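How to Look After a Robot That Folds Towels

Have you ever had to fold a whole basket of laundry? It's slow work! At the Loltbridge workshop there is a robot learning to do the same job, and it needs plenty of looking after. Let's find out what its helpers do.

Meet the robot

This robot has no head and no legs. It's just two arms fixed beside a table. Each arm has joints that bend, a bit like your elbow and your wrist, and a gripper on the end that opens and closes to pinch things. Inside the joints are motors. Cables carry power to them, and messages too - messages like "turn a little to the left" or "close now."

Before the robot starts

Dalia Tazi is the person who gets the arms ready. She has a checklist, and she goes through all of it even when she's in a hurry.

First she checks the screws. Motors make tiny shakes when they move, and after a while the shakes can wiggle a screw loose. Dalia uses a small hex key and stops turning as soon as the screw feels snug.

Next come the cables. A cable needs enough slack to follow the arm wherever it goes. Try this: tape one end of a string to your shoulder and the other end to your wrist, then stretch out your arm. If the string pulls tight before your arm is straight, it's too short. Robot cables have the very same problem!

Then the arms go to their "home" position. That's a starting pose the robot always comes back to, so it knows exactly how far each joint has turned. One full turn is 360 degrees, and a joint that thinks it has turned 361 is already a little bit wrong. Small mistakes like that grow bigger by the time they reach the gripper.

Time for towels

Now for the fun part. Soft cloth is really hard for robots. A block keeps its shape when you pick it up, but a towel flops and wrinkles in a new way every time. Two grippers help a lot, with one for each side.
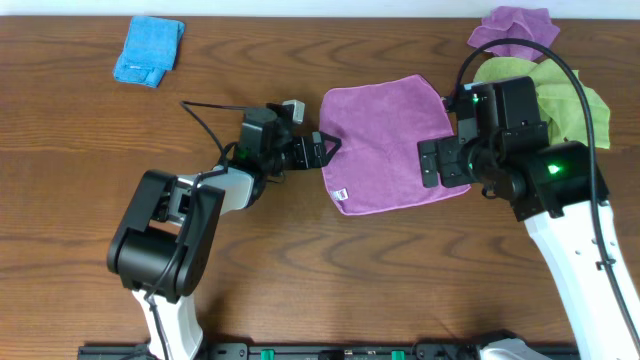 When something goes wrong

Sometimes a gripper closes and the towel slips out. Ashok Kushwaha does the repairs, and he looks at the jaws first. Fluff from towels can collect there, so he brushes it off with an old toothbrush. Always with the power off! Fingers and moving motors don't mix.

If a motor feels too warm, he lets it rest. If it makes a grinding noise, he takes it out and puts in a spare, and then the arm has to find its home position all over again.

Words to know

Gripper: the part of a robot that grabs things.
Joint: a place where an arm bends or turns.
Slack: extra length in a cable or rope.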